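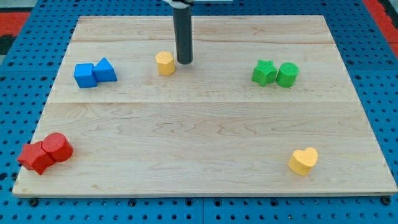 Why do wooden floors and tabletops open up gaps in winter? Cold outdoor air holds very little moisture, and once the furnace warms it up the relative humidity indoors drops. The wood gives up water to the dry air and shrinks across the grain.

I get asked this every year once the heat goes on, so I'm putting it all in one thread. I've been laying and repairing floors in Trindley for a long time and most of my winter calls are people worried about gaps.

Wood moves mostly across its width. Along the length it hardly changes. A long floorboard stays the same length and gets a bit narrower, and you see that as a line between boards.

If the gaps show up in winter and close again by June, that's seasonal movement. You don't need to fill them. If you fill them in winter, the boards swell in summer and squeeze the filler out, or they push against each other and start to cup.

Gaps that stay open all summer are a different matter. Usually the floor went down too wet, or the subfloor has a problem. Get someone to look at it in warm weather.

Buy a humidity gauge. The cheap ones are fine. Put it in the middle of the main floor, away from the kitchen, the bathroom and any heat register. Leave it a full day before you believe it.

I aim for 40 per cent in winter. In a real cold snap you may have to go lower or the windows will run with water. Watch the glass. If you're wiping sills every morning, turn the humidifier down.

Furnace humidifiers: check the pad. I was at a house last month where the pad was solid white scale and the water line had been shut off at the valve. The owners had the dial turned all the way up and couldn't work out why the air was still dry.

If you don't have a furnace unit, a portable one will do for a smaller place. The one I run at home is rated for 1,000 square feet and cost me $247 at Kovalchuk. It needs filling twice a day in January. Clean the tank with vinegar or it will smell.

Species matters. Maple moves quite a bit and the gaps show up dark against pale wood, so people notice it more. Red oak has a busier grain and hides them better. Wide boards show bigger gaps than narrow ones, in any species.

Solid tabletops do the same thing. If the top is screwed tight to the base with no slots, it can't shrink evenly and it will split. Look underneath. You want slotted holes, figure-eight fasteners or wooden buttons. It's an easy fix if you catch it before the crack.

Breadboard ends on a table will sit a little proud of the top in winter and a little shy of it in summer. That's how they work. Please don't sand them flush. I've had to replace two sets for people who did.

Finish slows the moisture down but doesn't stop it. Oil, varnish, polyurethane, all the same in that respect. An extra coat on the top face won't close a gap. If you're finishing a loose tabletop, do the underside as well so both faces take on moisture at a similar rate.

New flooring needs to sit in the house before it goes down. The order I had from Varalwood in the fall stayed in the customer's dining room, opened up and stickered, with the heat at its normal setting. The garage doesn't count. Neither does an unheated new build.

Better than going by days is going by a moisture meter. I use a Varkum pin meter. Check the subfloor, check the boards, write both down, and compare them with what the flooring supplier asks for. If they're too far apart, wait.

Things that don't help: wet mopping to "feed" the wood, bowls of water on the floor, furniture polish. Steam mops are hard on any wood floor in any season.

Rope and wood strips in wide old pine floors are a fair question. In a very old floor with permanent gaps you can colour a bit of jute rope and tap it in. It gives when the boards move. I like it for draughts. It's slow work on your knees.

A reply asked about radiant heat under solid wood. It can be done with narrow boards and careful control of the water temperature. Engineered is easier to live with. I'll do a separate thread on that one after the holidays.

30 November 2022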